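共同工房トレロア、自作の片付けロボット「ペドビー」の設計データと練習用の仮想室内を公開

共同工房トレロア（所在地：レムネス、運営代表：マキシン・タウタヒ）は、会員有志が製作している家庭用片付けロボット「ペドビー（Pedby）」の設計データ一式と、動作の練習に使う仮想室内データ集「ポネロ（Ponero）」を、7月に公開します。いずれも無償で、個人の製作、学校の授業、ほかの共同工房での利用ができます。

■ 製作の経緯

ペドビーは、床や家具の上に置かれた小物を拾い、決められた場所へ運ぶ台車型のロボットです。会員のクレム・ウィホンギが自宅のガレージで台車部分を作り始め、昨年からトレロアの木工室と電子工作室に場所を移して、会員有志で製作を続けてきました。

台車の骨組みは合板とアルミ角材、アームの関節部は工房の3Dプリンターで出力した部品を使用しています。モーターと制御基板は一般に流通している製品から選び、専用品は使っていません。配線図は現在の第3版で全面的に引き直しました。第2版までの配線図で組み立てた方は、電源まわりの変更点を公開ページの改訂履歴でご確認ください。

部品表に載せた部品はねじ類を含めて298点です。レーザーカッターをお持ちでない場合の代わりの加工方法も、組立書の付録に記載しました。

■ 仮想室内データ集「ポネロ」について

製作の途中で最も時間がかかったのは、アームの動作の調整でした。実機での練習は場所を取り、夜間は音の問題もあります。このため、制御プログラムを担当するシベル・オラルが中心となり、パソコン上の物理シミュレーターで動く室内のデータを作成しました。会員は各自の自宅で動作を試し、結果のよかった設定だけを工房に持ち寄って実機に入れています。

ポネロには16室を収録しています。家具の高さ、床の色、壁の色、小物の種類と置き場所は設定ファイルで変更できます。棚の奥行きなど、会員の自宅で採寸した寸法を使った部屋もあります。

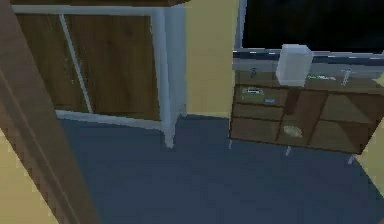
「ポネロ」の画面。カーペット敷きの床、戸棚、小物を置いた低いドレッサー

家具の上の小物は、薄いもの、横に寝かせたもの、立てたものなどを混ぜて配置できます。薄い物は天板との隙間に指先が入らず、実機でも失敗の多い対象です。初期の設定では、アームが小物を天板の端まで押してしまい、床に落とす動作が続きました。現在の設定では、手首の角度を下げてから閉じる手順に変えています。この手順は設定ファイル「grip_low」に収めました。

床面については、色の違いによる検出のずれを調べられるようにしています。ペドビーのカメラは台車の前側にあり、濃い色の床では物の影と床の区別がつきにくくなります。同じ配置のまま床の色だけを入れ替え、結果を比較する機能を付けました。

■ 袋の持ち上げ動作

今回の公開に合わせて追加したのが、口を結んだポリ袋を持ち上げる動作の課題です。会員から「ごみ出しの前に袋を玄関まで運ばせたい」という要望が多く、優先して取り組みました。

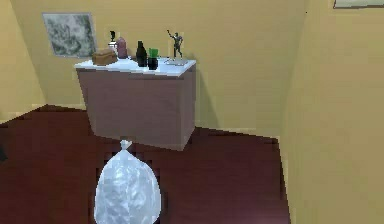
袋の課題の画面。床に置いた口結びの白いポリ袋と、奥の壁際のキャビネット

課題では、ロボットは結び目の位置を見つけ、上からつかんで床から離し、指定の位置まで運びます。袋は形が変わるため、箱や瓶と同じ計算では位置が定まりません。オラルは結び目だけを目標として扱う方法を採用し、袋の胴の部分は接触の判定にのみ使っています。

シミュレーター上で1回の設定変更ごとに200回の試行を行い、落下、つかみ損ね、家具への接触を分けて記録しました。記録ファイルは失敗した試行も含めてすべて公開します。実機での袋の運搬は、軽い紙くずを入れた小さな袋に限って確認を進めている段階です。液体や割れ物を入れた袋での使用は、現時点の設計では想定していません。

■ 製作者のコメント

クレム・ウィホンギ（台車・アーム担当）
「最初の台車は敷居の段差で止まってしまい、車輪を3回作り直しました。図面には採用しなかった車輪も残してあります。床の条件は家ごとに違うので、合うものを選んで使ってください。」

シベル・オラル（制御プログラム担当）
「画面の中でうまくいった設定が、工房の床では通用しないことがよくあります。摩擦の値は今も合わせ込みの途中です。実機で試した方は、床材と設定値を添えて結果を送っていただけると助かります。」

アロハ・ティポキ（組立書担当）
「はんだ付けが初めての方にも読んでもらい、手が止まった箇所を書き直しました。アームの第2関節は組み順を間違えると全部外すことになるので、そのページだけは先に目を通してください。」

■ 公開内容

・台車およびアームの図面、3Dプリント用データ
・部品表、配線図（第3版）
・組立書（日本語、英語）
・仮想室内データ集「ポネロ」と設定ファイル
・袋の課題の試行記録
・制御プログラムのソースコード

データはトレロアの公式サイトの「製作物」のページから入手できます。利用登録は不要です。改変したデータを再配布する場合は、元の製作者名の表示をお願いします。

■ 製作見学会

公開に合わせ、7月中にトレロアの電子工作室で見学会を開きます。開始は16時、参加は無料です。ペドビーの実機を動かすほか、ポネロを入れたパソコンを用意し、来場者が小物や袋の位置を変えて試せるようにします。日程と申込方法は公式サイトでお知らせします。小学生以下の方は保護者の同伴が必要です。工房内は工作機械が稼働しているため、サンダルでの入場はできません。

■ 今後の予定

秋までに、引き出しを開けて小物をしまう動作の課題をポネロに追加する予定です。台車については、バッテリーを床下側に移した第4版の設計を進めています。第3版のアームは、第4版の台車にもそのまま取り付けられます。

■ 共同工房トレロアについて

木工、金属加工、電子工作の設備を備えた会員制の共同工房です。会員のほか、講習を受けた方の一時利用も受け付けています。

■ 本件に関するお問い合わせ

共同工房トレロア 広報担当：ネスト・モリス
公式サイトのお問い合わせフォームよりご連絡ください。取材および画像の提供についても同フォームで受け付けています。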